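### 4.2 备餐岗位的变化

本节讨论水果摆盘这一道工序。在 Hesevdale 的备餐厨房里，这道工序过去完全由人手完成，现在其中的一部分动作由夹爪来做（图3）。

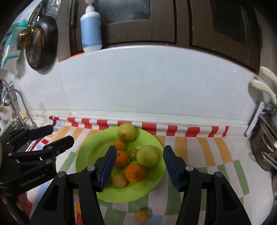 **图3** 夹爪与绿色椭圆盘中的水果。水果的大小和颜色各不相同。

引入夹爪以后，厨房员工的工作是变少了，还是变成了另外一种工作？

从我们的访谈来看，主要是后一种情况。员工用手拿水果的时间减少了，但是检查、补位和判断的时间增加了，而且这些新的工作在原来的岗位说明中没有写明。

我们需要先说明工序的划分。厨房的负责人把摆盘分为三个步骤：挑选、放置、检查。按照 Drorno 系统的设计，只有“放置”交给机器，挑选和检查仍然属于人。这个划分在文件上很清楚，在实际工作中却不太清楚。有经验的员工在拿起一个水果的同时，已经用手指感觉到它的软硬，也就是说，挑选和放置对她们来说是同一个动作。当放置被分离出去，挑选就必须单独再做一次。一位受访者（编号 K3）这样说：“以前我拿起来就知道，现在我要先拿一遍，放下，再让它拿一遍。”

不同的水果带来的困难也不同。柑橘类表皮有一定的弹性，员工普遍认为夹爪对它的处理比较可靠。体积小而表面光滑的水果，则常常需要人来调整位置。体积最大的水果又有另一个问题：它放好之后会占去盘子的一侧，旁边的小水果就不容易再夹取。因此员工逐渐形成了一种习惯，即先决定大水果的位置，再决定其他水果的顺序。这个习惯不是培训内容，是员工之间互相学来的。

在访谈中，我们还注意到“滚出盘外”这件事的意义发生了变化。过去，一个水果掉到桌布上，拿起来、冲洗、放回去，没有人会记录。使用新系统之后，每一次盘外的水果都要登记为一次“偏差”，由当班员工填写原因。在我们取得的26份登记表中，原因一栏写得最多的是“位置不好”。Petersen 在内部备忘录中认为，这个说法过于笼统，对改进系统没有帮助。我们同意他的看法，但是也要指出，表格留给员工的空间只有一行，而且填写的时间一般在午餐出餐之前，这是全天最忙的时候。

关于工作节奏，员工的意见不一致。年纪较大的员工多数表示手腕比以前轻松，特别是在星期四，那一天厨房要准备200份水果盘。较年轻的员工则更多提到“等待”。机器在动作的时候，人不能离开，也不能把手伸进工作区域，只能站在旁边看。K7把这种状态形容为“不累，但是也不能休息”。在现行的工时制度里，等待被算作正常工作时间，所以工资没有受到影响。可是有两位受访者担心，管理层以后会把等待看作多余的时间，从而减少每班的人数。

对于这种担心，厨房的管理者 Yannick Aubert 作出了回应。他表示，在目前的合同期内，每班人数不会改变，合同结束以后的情况他不能保证。我们把他的话原样转告给了受访者。有几位员工表示满意，K3则认为，这等于没有回答。

技能的问题也值得讨论。Ketel 工作坊的培训材料把新岗位称为“操作员”，但是受访者很少用这个词来称呼自己。她们仍然说自己是“做水果的”。我们认为，这个称呼反映出员工对技能来源的理解：判断一个水果是否成熟，表皮上的斑点是否影响食用，一盘水果的颜色是否好看，这些能力来自多年的厨房工作，同操作设备没有直接的关系。如果岗位名称只强调设备，这部分能力在评定工资等级时就容易被忽略。在 Briem 的另一家厨房，员工代表已经就这个问题提出了书面意见，到本文写作时还没有得到答复。

最后需要承认，本节的材料有明显的限制。访谈集中在十二月，正是水果盘需求较高的时期，员工对等待和登记的不满可能比平时强烈。另外，我们没有访问夜班员工。夜班的备餐量较小，是否使用夹爪由当班的人自己决定，他们的经验可能同本节所写的很不一样。这一部分我们将在第5节结合排班记录继续讨论。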